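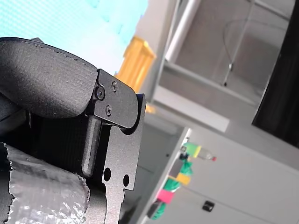 Treddale Padded Finger Set

Soft fingers for parallel grippers, for people who want their robot to do the dishes someday

Can a machine do your chores yet? We get asked this at every open day, and our answer keeps shifting a little toward yes. A good arm can move a sponge from a shelf to a bin. It can stand a bottle upright if the bottle is in a friendly mood. Folding a fitted sheet is still a long way off (we've tried, and we'll try again!). The padded finger set is our small piece of that puzzle, and we're really fond of it.

Each finger is a rounded pad with a stitched, dark textured fabric cover, clamped to a black bracket plate with screws. Hard metal tips are great for machined parts and pretty bad for anything you'd find next to a kitchen sink. A pad gives a bit, so the arm doesn't have to be perfectly lined up before it closes, and with sponges, cloths and light bottles that buys you a lot of forgiveness.

What's in the box

Two padded fingers, left and right
Two bracket plates, black
One spare fabric cover
Screws and a hex key
Printed fitting guide

Weight per finger is 75 grams with the cover on. The covers are tested to 500 open-and-close cycles before we pack them, and we've had one pair on our own bench that has gone far past that and only looks a bit fuzzy.

What it's good at

Sponges, folded cloths, soft blocks, plastic bottles with some liquid in them, bread rolls, socks in pairs. Shop-floor things too: foam inserts, bagged fasteners, rolls of tape. Ramesh Chaudhary on our test bench keeps a list of everything he has picked up with them, and it stands at 247 items. The strangest is a slice of toast, buttered side up, which survived.

What it isn't good at

Coins, paper, anything flat on a table. The pad is simply too thick to get under an edge. Wet plates are hit and miss, and a soaked cover needs to dry before you use it again. For small square things, a narrow fingertip or a jointed hand will do better, and we'd rather tell you that now than have you send the set back.

Practice before chores

If you're new to this, please don't start with your glassware. Start with cubes. Put a few tape marks on a foam mat, pick a cube up in one spot and set it down on another, then swap the cube for a sponge, then a bottle. It sounds dull and it's weirdly addictive - you start cheering for the thing. Cubes with printed markers are handy because a camera can work out where they are and which way they're turned, so you can sort out the gripping on its own first.

Two arms make it more fun again. Give them different hands if you can, say a multi-fingered hand on one and a plain gripper on the other, and see which jobs each one likes. Handing an object across is a lovely hard problem, and it's most of what tidying a kitchen comes down to.

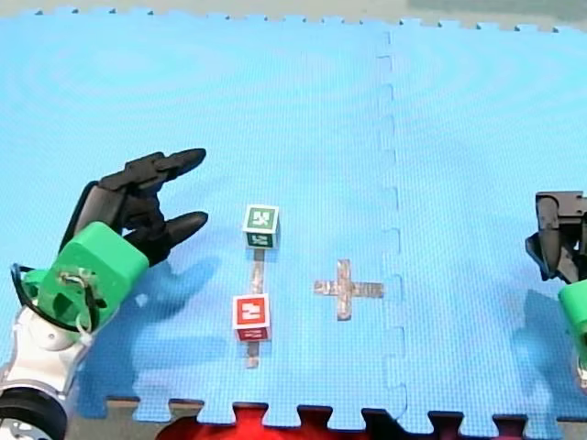 Fitting and compatibility

The set fits the Jarnano and Grillora parallel grippers straight out of the box. For the Pandey gripper you need the adapter plate, sold separately. Take the old fingertips off, seat the bracket plate, start every screw by hand and only then tighten. Run the gripper slowly through its full travel once before you put anything between the pads, and recalibrate the closed position, because the pads meet sooner than bare metal does.

Care

Covers come off with the bracket screws out. Hand wash in cool water, no softener, dry flat. Check the stitching on the curved edge every couple of weeks if you run the arm daily.

Replacement covers come in packs of 2, dark only for now. A lighter color is planned for November.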